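Home | News | Workshops | Members | Archive

Shared workshop reports progress on bin-picking build

27th April

The Clestach shared workshop has confirmed that its members' automation build has entered the trial stage. The project, known as Sowa, is intended to teach an arm to lift mixed household items out of a deep bin and to set each one down on a separate tray.

Work is carried out in the evenings by a group of 20 members. The workshop has set aside 300 pounds for fixings, cable and replacement finger parts, and any further spending will need to be approved at the August meeting.

According to the workshop's latest notice, 138 trial picks have been logged to date. Flat packaging remains the most difficult class of object - clear plastic in particular - and the group intends to revise its grasp settings before the next round. A sister workshop at Plunda has asked for a copy of the bench drawings.

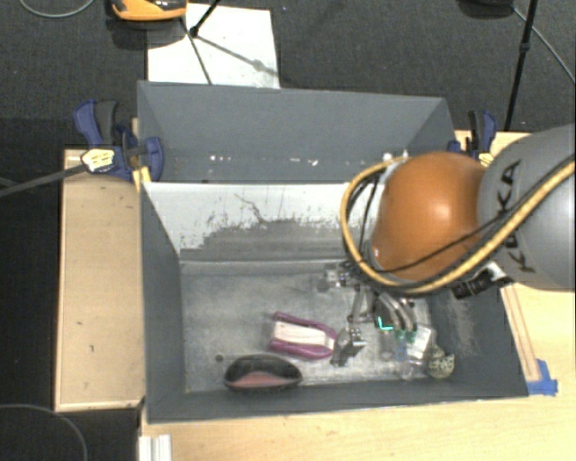 Clestach Workshop News, Issue 25, p. 3

The bin is held with clamps at the bench, and objects of differing shape and colour are placed in it for the multi-jointed gripper to reach. Members wishing to observe a trial should apply to the workshop office in advance. Loose clothing is not permitted near the arm.

Comments (3)

benchdog: Will the drawings be put online as well, or only sent to Plunda?

Boluvberg reader: We had the same trouble with clear plastic. Changing the lighting helped a little.

m_tallow: Please could the trials start later, I don't finish work till seven.

Contact the workshop office | © Clestach Shared Workshop | Back to top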